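Teardown cell catch-up, Pramville shop, August
4 min read

I'm typing these up from my own scribbles (Piyumi Siddiqui, taking notes again because I sat closest to the outlet), so shout if I've got you down for something you didn't say. We started at 2:10 and ran 45 minutes, which is a record for us!

1. The slip on the processor job

This ate most of the meeting, so it goes first. On run 31 the arm was working at the CPU1 socket on one of the old towers and the gripper lost its hold on the chip partway through the lift. The chip dropped back at an angle, the left finger kept closing on nothing, and the force limit never tripped. I hit the stop. By then the finger had pushed sideways hard enough to bend some contacts in the socket, so that board is scrap.

The log says the grip force was 47 when it let go and the limit was set at 910. We all stared at that for a while. 910 is the setting for pulling drive cages, and it got carried over when we loaded the Donosach profile for the new fingers. So the arm had no reason to stop, as far as it knew. I loaded that profile, so that one's on me, and I said so.

We also talked about thermal paste. Rankin's side thinks a greasy lid is enough to explain the slip all by itself. I'm not totally sold, but we agreed to wipe lids before any more grip tests and see what changes.
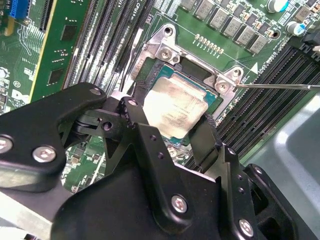 Gripper fingers on either side of the processor, old paste still on the lid, screwdriver at the bracket screw.

2. Hands near the arm

Okay, this is the one I care about more. During that same run somebody had a hand inside the case working a screw while the arm was live. No injury, no contact, but I counted it as a near miss and wrote it up that way. There was some back and forth over whether slow mode makes it fine (the Postuvitz manual does allow hand guiding in slow mode, but hand guiding isn't what we were doing). We landed on no: if a person is reaching into the case, the arm is paused and the pendant is in that person's other hand. Starts now.

We still don't have a good spot for the stop button. It's fine from my stool and lousy from the far side of the table. Left open.

3. Table layout

Quick one, or it was supposed to be. The towers lie flat on the slatted table with the side panel off, and lately the panel just gets put down next to the case. I'd like it on the cart so there's somewhere to stand a tray. Agreed, mostly, with grumbling about the cart.

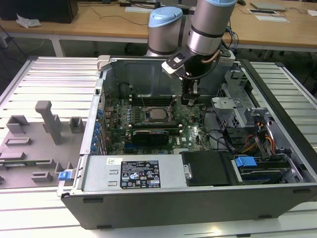 Tower on its side under the arm, side panel off to the left.

Someone asked about clamping the case down too. Nothing's decided, but Rankin will send over the clamps they use and we'll try a pair.

To do

Me: separate force limits for chips and drive cages, and a check that refuses to start if they're swapped. Also finish the near-miss form.
Rankin: clamps, plus the lid-wiping test on scrap boards.
Everyone: read the pause rule and initial the sheet by the door.

No chip lifts until the new limits are in. Drive cages can carry on as normal. Next meeting is same time, same room, and please bring your own chair if you want a good one.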